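Veklow Raised Bed Cover
Section 3: Fitting the frame and mesh

Read this section through once before you start. Two people can put the cover up in under an hour on a calm day. Do not fit the mesh in wind.

Before you begin

Check that the bed is level and that its long sides are parallel. The corner sockets will take up a small difference, but a bed that is badly out of square will pull the mesh to one side. Water the bed and finish any planting first.

Note: The Gellness mesh is sold separately. Other mesh can be used if it is cut to the same size and hemmed.

Fitting the frame

1. Lay the four corner sockets beside the bed, open end up.

2. Screw one threaded post into each socket by hand. Stop when the thread is fully seated.
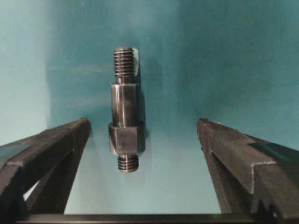
Fig. 5. Threaded standoff, upper section with flat face.

3. Set each socket on its corner and fix it to the bed wall with the screws supplied. Leave them half a turn loose for now.

4. Push the hoops onto the posts, starting at one end of the bed. Each hoop should click. If it does not, turn it end for end and try again.

5. Slide the ridge bar through the hoop clips and center it — the overhang should be the same at both ends.

6. Tighten the socket screws.

Caution: Do not use a power driver on the socket screws. Overtightening will split the socket, and split sockets are not covered by the warranty.

Fitting the mesh

7. Unfold the mesh along the ridge bar with the hem facing down.

8. Clip the mesh to the middle hoop first, then work out toward the ends. Keep it snug but not stretched.

9. Gather the spare mesh at each end and tie it off with the cord.

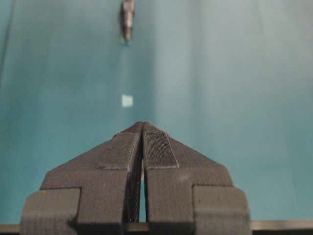

10. Weigh down the long edges with boards or bags of sand. Leave one side easy to lift for weeding and picking.

Care through the season

Check the clips once a week and after any storm. Brush off leaves before they mat down. In October, take the mesh off, rinse it with plain water, and dry it fully before folding. The frame can stay out all winter, but the mesh should not be left up under snow.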